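Planning and Purchasing for Automation
Handout 6: What the quote leaves out
Revised March 31, 2022

Read this before the budget exercise. Bring your own numbers for the Restrepo cell, even if you think they're wrong.

1. The arm is the cheap part

Vendors like to quote the arm. Zultevia's catalog does it, Gastavden's does it, and the price at the top of the page is always the one your manager remembers. Go through the quote and mark every line that says "optional." Then ask which of those lines you could run the cell without. In my experience the answer is one or two, and the cable cover is one of them.

2. Fingers, cameras and things to pick up

A payload figure tells you very little about bowls. Glazed surfaces shine, rims curve, and a dish rack is mostly gaps. If the job is tableware, the trial has to be tableware, at your table, with your clutter on it.

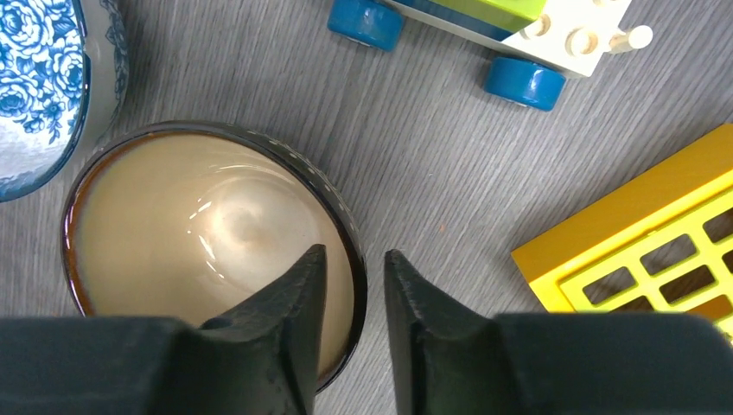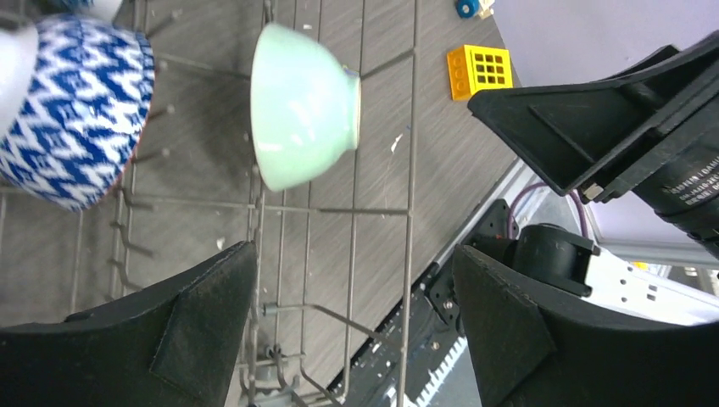 3. Working the example

Suppose the Rinuro package lists a finger set at $220 and a wrist camera at $1000. Students usually enter one of each and move on. For a two-arm station, enter:

Finger sets, two fitted and two spare: $880
Wrist cameras, two: $2000
Bowls, racks and toys for trials: $100
Total before labor: $2980

The $100 is my guess and it's low. Ceramics break, and you will want replacements that match what you tested with. Labor is missing because the vendor left it out too — put it back in yourself, including the days when the cell is down.

4. Claims to push on

"Works out of the box." Ask whose box, and what was on the table.

"Handles any household object." Ask for the list of objects tried and the number of failed picks. If there is no list, treat the claim as advertising.

"Pays for itself." Ask to see the hours. I have yet to see a payback sheet that counts the person resetting the table between runs.

5. For May

One page, one station, two quotes. Show the total with and without spares, and name the line you trust least.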